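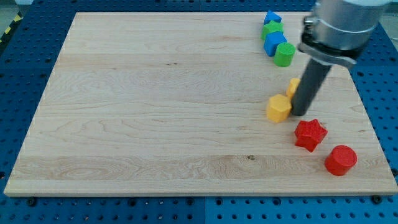 Sizing a string of solar panels takes one calculator, one datasheet and the willingness to be told your roof is shorter than you remember. The question is how many panels you can wire in series before the inverter objects, and the answer depends mostly on how cold your mornings get. Think of coloured blocks strung out in a ragged line along a pale wooden board: each one you add makes the line longer, and sooner or later you run out of board. In a string, the length is voltage and the end of the board is the inverter's maximum input. Go past it and the warranty people will become very interested in your arithmetic.

I'll use the numbers from a garage roof I did in Leron, with a Dromar inverter that a neighbour had been saving for a better occasion.

## What you need

- The panel datasheet (the real one, not the brochure with the smiling family)
- The inverter manual
- The record low temperature for your area
- A pencil

## Step 1: Find the open-circuit voltage

Look for **Voc** on the panel datasheet. Mine was 30 V. You'll also see Vmp, which is lower and more flattering. Leave it alone for now.

## Step 2: Correct for cold

Panels give more voltage when they're cold, and the figure on the datasheet is measured at 25°C. Find the temperature coefficient of Voc. Mine was -0.3% per degree.

Our coldest January morning on record was -15°C, so 40 degrees below the test temperature:

`40 × 0.3% = 12%`

`30 V × 1.12 = 33.6 V per panel`

Use the record low. The average low is for people planning picnics.

## Step 3: Divide

Check the inverter's maximum DC input voltage. Suppose it's 178 V, as on my small and elderly Dromar:

`178 ÷ 33.6 = 5.29`

Round **down**. Five panels. I've met people who round to the nearest whole number, and in this case they'd have got away with it, and it would have taught them nothing.

## Step 4: Check the other end

An inverter also has a minimum tracking voltage, below which it stops looking for the best power point and sulks. Now you want Vmp on a hot day. Mine was 25 V on the datasheet, and I allowed a 16% drop for a roof in full August sun:

`25 V × 0.84 = 21 V per panel`

The Dromar wants at least 69 V:

`69 ÷ 21 = 3.29`

Round **up** this time, to four. So the string can be four or five panels long, and I went with five.

## Step 5: Check the current

Compare the panel's short-circuit current with the inverter's maximum for that input. If you plan to put two strings in parallel, add their currents together first. Ho-yin Wei, who checked my sums, put a large red ring round this step on my draft, so I pass it on with the same emphasis.

## Before you go up the ladder

Panels in daylight are live whether or not anything is switched on, and a DC arc doesn't politely put itself out. Do the sums yourself by all means, then have a qualified electrician make the connections and sign them off.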